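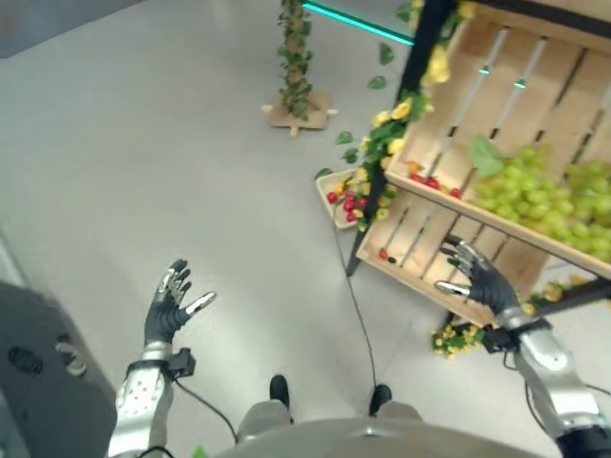
主题:头部视角采集,水果货架场景,左手闲置的片段要不要留
版块:数据采集与示教
发表日期:2019-03-13

果架子
我们在Gulholm的展厅里采一批取放水果的示教数据,人形全身,双手带手指,头部相机视角。货架是斜放的木条箱,上下两层,黑色金属立柱,上面缠了假花藤。上层有葡萄和小红果,下层只放了几颗小的,地上另有一个小木托盘。
目前的做法是每条片段一个动作,右手伸向下层箱子,从头录到手收回。计划录300条,现在手里有200条。
问题在左手。任务只用右手,左手没有指令,操作员的习惯是把它抬起来,掌心朝前,手指张开,就这么举着。每个操作员举的高度都不一样。
想问两件事:
一、这种左手姿态不固定的片段,训练时是留还是删。
二、假花和绿叶要不要拆掉。叶子垂在立柱旁边,底层箱子下面的地上也有一丛黄花,离右手腕不远。

Somkiat Kamolrat
左手留着。你把左手关节从动作标签里屏蔽掉就行,图像不用动。我们在Skakero做过类似的,单手任务里另一只手随便放,模型学右手没受影响。

老埃
不同意楼上。只屏蔽标签不够,图像里左手占了左下角很大一块,它的位置和操作员是绑定的。如果某个操作员只录某一层箱子,模型会拿左手高度去猜目标层。我们吃过这个亏,查了很久才查到。
先统计一下,每个操作员在每一层各录了多少条。

果架子
回楼上,统计了。四个人里有一个人只录过下层,他一个人录了67条。

老埃
那这67条先单独放,别混进去。让他补录上层,另外让别人把下层也补一些。

Paloma Iwasaki
我的意见是左手给一个固定的待机位,开始录之前回位,录的过程中锁住。这样最省事。举在镜头里没问题,位置要一致。
另外看一下左前臂上的线。腕部模块下面垂着一圈细线,手一抬线就会晃。地上靠右脚那边还有一根黑线,一直走到托盘旁边。如果机器人要挪步,先把地上那根处理了。

果架子
这批不挪步,双脚站定。地上的线我明天贴地胶带。

Somkiat Kamolrat
锁住左手我反对。以后你要做双手任务,比如左手扶箱子右手拿葡萄,现在这批数据里左手全是死的,混在一起训的时候左手会学得很懒。有变化不是坏事,均匀就好。

Paloma Iwasaki
双手任务单独采就是了,加一个任务标识。你说的那种混训,他现在300条的量也谈不上。

老埃
两个办法都行,取决于后面的计划。楼主这批是给谁用的?

果架子
给Fekthorpe那边做基线,只测右手。八月才会有双手任务,经费还没批。

老埃
那按Paloma说的,锁。

Somkiat Kamolrat
行,只测右手的话我没意见。但请把左手关节数据照常存下来,别因为锁了就不记。

Kratochvíl_A
说一下假花。不要拆。真实货架上什么都有,价签、叶子、塑料膜。背景太干净,换个店就不认了。后面那株爬藤和青色灯带也留着,灯带会在箱子木条上打出反光,这种反光正好应该让模型见过。

果架子
灯带我本来打算关掉的。反光落在上层箱子的后壁木条上,标注的人抱怨过,说颜色看不准。

Kratochvíl_A
标注看不准是标注的问题。可以一半开一半关,记在元数据里。

老埃
开关这件事也要和层数、操作员交叉开,不要上午全开下午全关。

Godoy A.
花我倾向于挪一部分。立柱上的不用管,底层箱子下面地上那一丛建议拿走。右手去够下层的时候腕部离它近,手腕模块要是挂到花,那条片段就得作废。这不是视觉多样性的问题,是废片率的问题。

Kratochvíl_A
挂到了也是有用的数据,至少可以留作失败样本。

Godoy A.
失败样本要有计划地采,意外挂花的那种,起因在腕部外侧,头部相机往往看不清,模型也学不到什么。

Paloma Iwasaki
同意拿走地上那一丛。

果架子
那就这么定:立柱上的留,地上的拿走。还有一个问题,葡萄怎么算。上层右侧是一大串青葡萄,上面压着一片大叶子。指令如果写“拿葡萄”,是拿整串还是揪一粒?我们现在的指令模板没区分。

Somkiat Kamolrat
必须区分。整串和单粒的抓法完全是两回事。叶子也要规定,是先拨开还是直接从旁边抓。四个人四种做法,数据就散了。

老埃
建议这一批不碰葡萄,只做小果。葡萄放在那里当背景。

eustaquio_e
插一句,小果也没那么简单。你们箱子里那种红色橙色的小果,我光看头部画面分不出是番茄还是樱桃。标注写“红色小果”就好,不要写品名,写错一半还不如不写。

果架子
采购单在同事那里,我去问。标注先统一成“小果加颜色”。

eustaquio_e
还有,头部相机看下层箱子,目标会不会被右手自己挡住?手悬在箱沿前面的时候,指尖后面那一块基本看不到。你们腕部有没有相机?

果架子
腕部有模块,但这批只存了头部画面,当时硬盘不够。

eustaquio_e
那已经录的没办法了,后面的把腕部也存上。Manríquez的移动硬盘我们用了一阵,写入跟得上,价格也能接受。

Godoy A.
后面的存了腕部,前面的没有,两批格式就不一样了。做基线的话我宁可统一只用头部。

eustaquio_e
存和用是两件事。存下来,训练时可以不读。

果架子
整理一下目前的结论,明天按这个改:
左手固定待机位,录制时锁定,关节数据照存。
只录下层的那位操作员补录上层,他原来的67条单独放。
地上的花拿走,立柱上的留。
灯带开关各半,和操作员、层数交叉。
葡萄这批不抓。
腕部画面从下一条开始存。
左手姿态不一致的旧片段还没定,我先用剩下的训一版,再把它们加进去训一版,对比完回来贴结果。

老埃
两版的随机种子多跑几个,只跑一个看不出差别。

Somkiat Kamolrat
旧片段按操作员分开加,别一次全加。

果架子
好,收到。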